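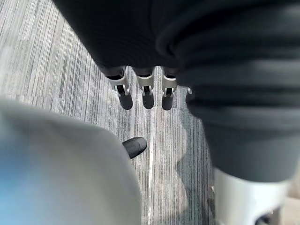 # Does striped low-pile carpet really hide dirt, or is that just sales talk?

**Nosipho Venter**, Aug 22, 2025

We had low-pile carpet put down in our workroom in Cesalville, the kind with fine stripes running one way in light gray, silver and charcoal. The salesman at Farnik told us it would "hide everything" and we'd barely have to clean it. I didn't believe him then and I believe him less now.

After a few months the path from the door looks flat and a bit dull to me, but my husband says he can't see any difference. The store's answer was to offer me a Privton cleaning plan, 70 dollars a visit, 4 visits a year. That seems like a lot for a floor that supposedly needs nothing. Is there any point to it? And does it matter whether I vacuum with the stripes or across them? I've been told both.

---

**Ognjen Leka**

Hiding dirt and not having dirt are two different things, and the salesman only promised you the first. Mixed grays are good at disguising lint and dust. The grit still works its way down between the fibers and wears them, and by the time you notice, the path by the door is worn and no cleaning plan will bring it back.

I'd skip the plan for now. Vacuum the walkway twice a week and the rest once. Go slowly, first along the stripes and then across. I doubt the direction matters much on pile that short, but going both ways makes you cover the same spot twice, and I suspect that's where all the benefit comes from.

To settle it with your husband, pick a spot the size of a dinner plate in the dull part. Blot it with a white cloth and plain warm water, let it dry overnight, and look at it in the morning with the light coming from the side. If it comes up brighter, it was dirt. If it looks the same, it's probably wear, and I'd want to know what grade of carpet they sold you. Ask for the spec sheet in writing.

---

**Pieter Le Roux**

just get a mat for the door. ours is 9 years old and never been shampooed, looks fine

---

**Shireen Pretorius**

"Looks fine" is what striped carpet does, Pieter. I'd like to see what comes out of yours.

I agree about the mat, though. Nosipho, read the warranty before you turn the plan down completely. Some of them want receipts for professional cleaning, and a single visit may satisfy that. I wouldn't take the store's word for how many you need. Mine told me every September and the paperwork said every other year.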